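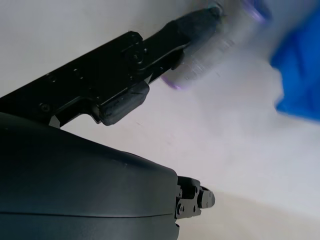
4. Packing Trials

Each student team got 24 attempts at putting groceries in the blue bin, which 16 of us had assumed was the easy assignment.

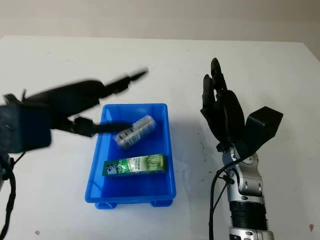

Photo: Suryani Rahman

Team Davum wrote its planner in June and has been apologizing to it since. Cylinders were scored apart from boxes, as they have opinions about staying put.

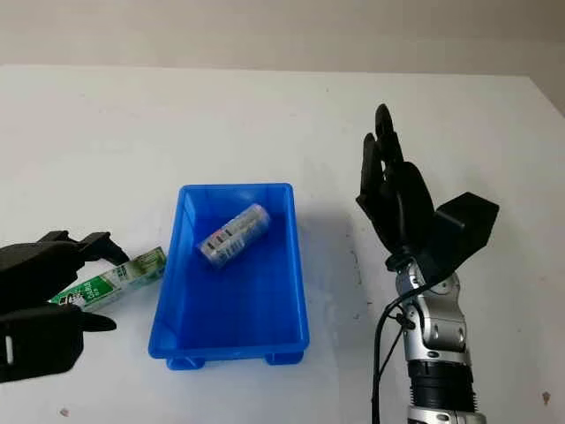 Figure 3. Box in hand, bin to the right.

Grip settings were tuned by hand and by argument.

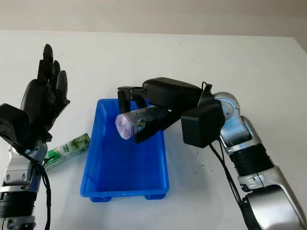 A dropped item counted as a failure, over the team's written objections.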